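About Zutitz

Home > About

Last updated 2018-12-06

Small company, take-out and catering supplies. Trays, lids, paper bags, cups, napkins, the boring stuff your kitchen runs out of at the worst time. Based in Mastham, one warehouse, one office upstairs, one very slow elevator.

How it started

Dirceu Bezerra was running a lunch counter on the east side of town and couldn't get lids. Trays, yes. Lids that fit the trays, no. Supplier said six weeks. So he drove out of state, filled a van, came back with far too many and sold the extras to the places on his block. Then they asked for bags. Then soup cups. The lunch counter closed, the van kept going.

That was 11 years ago. There are 8 of us now and 2 vans. Dirceu still does the Gakska run himself, mostly for the pie.

The name – everyone asks. It was on the sign when we took over the building and a new sign cost more than the first month's rent. It stayed.

What we do

We sell by the case and by the half case. Half cases matter if you're a food truck with no storage. Most of the big suppliers won't split one, we will, same price per piece.

1,016 items in the catalog as of this fall. Not all of them move. If you see something marked "last few" it means we are not reordering, so grab it or ask us what replaces it.

Orders in by noon go out next morning in Mastham and Gakska. Chien is twice a week, ask which days when you call, it changes with the season. Further out we ship by freight and you'll get a quote first. No minimum for pickup. Ring the bell at the side door, the front one sticks.

Who buys from us

Delis, church kitchens, school cafeterias, two-person bakeries, a funeral home, caterers who call at 5 pm in a panic. Thats fine, call. We would rather pick an order late than have you serve lasagna on a cookie sheet.

We also do standing orders. Same list, every week or every other, change it whenever. No contract. You can skip a week by text.

Things we get asked a lot

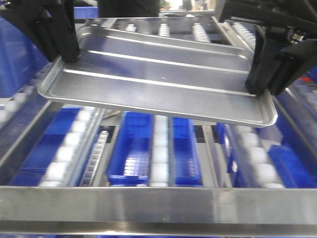

Samples – yes, free, up to two of any item. Tell us what you're putting in it. Hot, cold, saucy, stacked, going across town in the back of a hatchback. It makes a differance.

Returns – unopened cases, any time inside a month. Opened ones, talk to us.

Printed bags and cups – yes but slow. We send those out to a print shop in Chien and they're busy before the holidays. Think February for anything you ask for now.

Credit accounts – after your third order. One page form, Dirceu signs them.

Working here

Not hiring for the office. Drivers, sometimes. You'll need a clean license, a decent back and some patience with loading docks. Drop off a résumé or just come by in the morning before the vans leave.

Find us

Side street behind the old feed store, Mastham. Parking out front, please leave the bay clear. Phone is fastest, email gets read at lunch and again at closing.

Contact | Delivery areas | Catalog | Account form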